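Lulel Clothing Exchange Moves to Sepp Street, Opens Folding Room

21/10/2018

The Lulel clothing exchange has reopened in a larger space on Sepp Street, with a separate room set aside for sorting and folding donated clothes before they go out on the shelves.

The exchange had been working out of the front half of the Alivon building for three years. Clothes came in through the same door that visitors used, and bags were often stacked in the aisle until closing time. The new address has a side entrance for drop-offs and a back room where items are checked, folded and stacked by size.

Opening hours are longer than before. The exchange is now open 29 hours a week, up from 17 at the old location. The exact times are posted on the door and on the notice board at the Lulel library.

The rules for visitors have not changed. Anyone can bring in up to five items per visit and take home the same number. People who have nothing to bring can still take up to three items. There is no charge and no sign-up, and children's clothes do not count toward the limit.

The biggest change is in how the clothes are handled. At Alivon, shirts and sweaters were hung on rails, which took up most of the floor and left knit tops stretched at the shoulders. On Sepp Street only coats, dresses and dress shirts are hung. Everything else is folded and kept on open shelves — long-sleeved tops on one wall, pants on the other, with baby and toddler clothes on the low unit by the window.

To make that work, the exchange has settled on one way of folding. A long-sleeved top is laid out flat and smoothed by hand. The sleeves are brought in across the upper body, the sides are turned in to the width of the shelf, and the hem is folded up toward the collar. Tops are stacked with the fold facing out so that a visitor can pull one from the middle without tipping the whole pile.

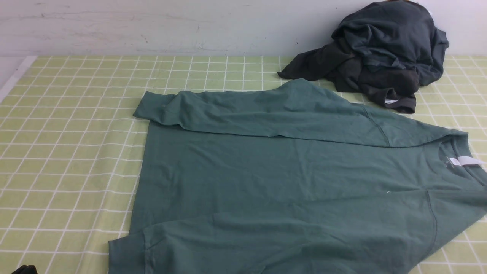

Labels are checked at the same time. Sizes run differently from one maker to the next, and the exchange goes by the measured width of the garment when the tag has been removed or can no longer be read. A slip of paper with the size is then pinned inside the collar. Visitors are asked to leave the slip in place until they get home.

Items with small faults are kept. A missing button, a loose hem or a short open seam sends a garment to the mending basket, and it goes back on the shelf once it has been fixed. Clothes with large stains, broken elastic or worn-through elbows are set aside for rags. The Plukard repair shop, two doors down, takes the rags and in return supplies thread and spare buttons.

Winter clothes are the main need at the moment. The exchange is short of heavy sweaters, lined pants and warm tops in larger adult sizes. It has plenty of summer T-shirts and is asking people to hold on to those until March, when the shelves will be changed over for spring.

Donations should be washed and dry. They do not have to be folded, though it helps if tops are turned right side out and socks are paired. Paper bags or boxes are fine. Plastic bags are accepted but should be left open at the top, and anything left outside the side door overnight cannot be used if it has been rained on.

Shoes are being accepted again after a break of several months. There was no room for them at the old address, and they had been turned away at the door. They should be tied together in pairs and have some wear left in the soles. Bedding, curtains and towels are still not taken, with one exception — clean cotton sheets in any condition can be left for the rag box.

Bags and belts have their own shelf near the exit and count as one item each. Hats, scarves and gloves are in the drawers underneath.

The move also adds two changing cubicles with full-length mirrors. At Alivon there was a single curtain in the corner, and many visitors took clothes home to try on and brought them back the next week. Returns are still welcome at any time and do not count toward the limit for that visit.

The Sepp Street building has a ramp at the front entrance, and strollers can be brought inside. Street parking is limited to one hour. The closest bus stop is at the corner by the pharmacy.

A mending evening is planned for November in the back room, with the folding tables used for cutting and pinning. The date will be put up on the door once it is set. People who want to come should bring the item they plan to fix, and a sewing machine if they have one they can carry.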